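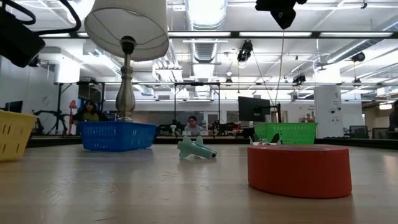

Section 2. Planning and Budgeting Your Tabletop Cell

2.1 Before you order

Read this section before signing anything. It was added to the guide after the Ernville site ordered two arms in April and then discovered it had one table. The arms were very nice. They spent the summer in their boxes.

You will need a tape measure, the floor plan for your room, last year's budget sheet, and the person who controls next year's budget sheet. If that last item is hard to get hold of, start there.

2.2 Measure the room

1. Measure the table, including its height. Write the numbers down.

2. Measure the reach of the arm you want, using the drawing in the maker's data sheet. The figure in the sales brochure is to the wrist, or to the fingertips, or to wherever the brochure felt hopeful.

3. Check the space over the table. An overhead frame needs room for the posts, the crossbar and whatever hangs from it. Look up while you do this. Ducts and light fixtures were there first and will win.

4. Mark the posts on the floor with masking tape and leave the tape down for a few days. If people keep walking through a post, move the post.

5. Count the power outlets within reach of the benches. Take away the one the coffee maker is using.

Note: Shiny tabletops throw back the ceiling lights, and the cameras will see all of it. Try your intended lighting on the real surface before paying for more cameras. A matte mat is the cheapest fix in this guide.

2.3 Build the budget

1. Start with the arm, gripper and controller. Get these on a single quote. Gertraud Plattner in purchasing at Ernville will return any quote that says "gripper sold separately" in small type, and she reads small type for pleasure.

2. Add the frame and mounts. The Cidisero frame kit we use was quoted at $1,375 with posts and crossbar. Camera brackets were extra.

3. Add cameras, then cables. Order every cable one size longer than you think you need. A cable that reaches only when the arm is parked does not reach.

4. Add $2,000 for installation and wiring. If you plan to do it yourselves, leave the line in and rename it "installation and wiring, second attempt."

5. Add $171 for test objects (see 2.4).

6. Add spare gripper fingers. You will break a set in the first month and blame the software.

Caution: Do not pay for the frame out of the furniture budget, however much it resembles furniture. Our auditors have views.

2.4 Buy the test objects

This is the line most often crossed out and the one most often regretted. An arm that has only ever picked up the maker's demo cube is very good at picking up the maker's demo cube.

1. Buy ordinary household things in a mix of shapes. Plastic baskets in several colors, a fat roll of tape, a toy airplane and a table lamp make a good start.

2. Include something tall. It will find out whether your planned arm path was really a path.

3. Include something with fins, handles or holes, where fingers can get into trouble.

4. Buy duplicates of anything you grow fond of.

5. Keep the receipts together and write what each item is for. "Toy airplane, qty 2" without a note cost Mansa Asante a full afternoon of email.

2.5 Compare suppliers

1. Ask each supplier for the same list, in the same order. Calimlim and Dukent both quoted for our last cell, and it took longer to line up the two quotes than to choose between them.

2. Ask what happens when a part fails in the second year. Get the reply in writing.

3. Ask who answers the support phone at 4 p.m. your time. Then call at 4 p.m. your time.

4. Confirm the delivery address includes a door the crate will fit through.

Caution: Do not power up an arm on a table that has not been bolted or braced. Check this again after anyone moves the table to sweep.

When all lines have a figure and a name beside them, copy the sheet to purchasing and go on to Section 3, Unpacking.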